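Wed 22 June

MEDIA RELEASE

Skultamow opens bench-top display to help households sort out the kitchen counter

Kitchenware and storage retailer Skultamow will open a working kitchen display at its Derkach store this winter, set up to show how everyday appliances, canisters and boards can share one run of bench without crowding out the space needed to prepare a meal.

The display has been built with Tridov, the Derkach joinery firm that fits out the company's shops. It will stay in place until the end of the season and is free to visit during normal trading hours. No booking is needed.

Skultamow said the idea came from questions put to staff on the shop floor. Customers buying a new canister or a chopping board often ask where it should go once they get it home, and a shelf in a shop is not much use in answering that. The display puts the goods on a bench at normal working height, with power points behind and a splashback above, so people can stand at it and judge for themselves.

"Most of the kitchens our customers describe to us are not short of cupboards," the company said in a statement. "They are short of clear bench. The toaster, the kettle and the flour all end up in the spot where the chopping gets done. We wanted to set out a bench with the usual things on it and still leave somewhere to work."

The layout is divided into three areas. Appliances are grouped at one end. Dry goods and utensils stand in a single row against the splashback. The middle of the bench is kept for a large cutting board, and the other end is given over to serving, with a tray and plate.

Staff will change the arrangement during the season. The first layout is for a household that uses its toaster and oven every day and keeps them out. A later one will be for renters with a short bench, and a third will cover baking, with flour, sugar and scales brought to the front. Each change will be made overnight so that the display is open every trading day.

Alongside the display, Skultamow is introducing Clustero, a range of canisters, crocks and trays sold singly. Customers can pick lids and colours to go with what they already own. The range has been sized so that a row of canisters takes up no more than the back strip of a standard bench. Lids are sold separately as replacements, which the company said was the most common request it received about its earlier storage lines.

The Derkach store will carry the full Clustero range from opening day. Smaller stores will carry a selection and can order in the rest.

Visitors will be able to take home a printed planning sheet with a blank bench drawn to scale. The sheet has room to mark in power points, the sink and the cooktop, and a list on the back of the measurements to take before buying anything. Skultamow has printed 1,000 copies for the opening and will make the sheet available at the counter of its other stores once the display is running.

The company is offering the following general advice to households planning a tidy-up over the colder months:

Start by clearing the whole bench and wiping it down. Put back only what was used in the past week.

Keep appliances that make heat together at one end, near a power point, and follow the maker's instructions on the clearance they need. Take anything off the top of a toaster oven before switching it on.

Stand canisters in one row at the back. Taller ones can go in the corners, where they are less likely to be knocked.

Leave the cutting board out if it is used daily. A board stored behind the toaster tends to stay there.

Keep wooden spoons and spatulas in a crock within reach of the cooktop. Duplicates can go in a drawer.

Use a tray for things that travel to the table. It can be lifted off in one go when the space is wanted.

The display will also have a corner for families. Play food will be set out on the serving tray so that younger visitors can lay a plate while adults look at the bench. Staff said children were often the reason for a kitchen visit being cut short, and that the tray gave them a job to do. Play food is not part of the Clustero range but is stocked in the Derkach store's children's section.

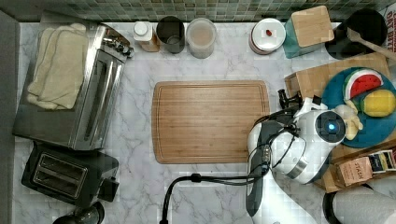 Bench layout seen from above, with toaster oven and toaster at left, canisters along the green mosaic splashback and a bamboo cutting board at centre. Photo: Skultamow

Tridov built the display bench in its own workshop and will take it back for reuse when the season ends. The firm said the bench had been made in sections that could be carried through an ordinary doorway, so that it could later be moved to other Skultamow stores if there was interest. No decision has been made on further locations.

Skultamow will collect comments from visitors on a card at the display. The company is particularly keen to hear which items people would like in smaller sizes, and whether the colours available match what they have at home. Responses will be used in planning next year's additions to Clustero.

Customers who cannot get to Derkach can ask for the planning sheet by post through any Skultamow store. Staff at all stores have been given the layouts and can talk through them at the counter.

About Skultamow

Skultamow sells kitchenware, storage and small household goods through its own stores and by mail order. The company is privately owned and has its head office in Derkach.

About Tridov

Tridov is a joinery and shopfitting firm based in Derkach. It makes benches, shelving and counters for retail and residential customers.

Media enquiries

Skultamow media office, Derkach store. Interviews and visits to the display ahead of opening can be arranged on request. A high-resolution copy of the photograph in this release is available from the media office and may be reproduced with credit.

Ends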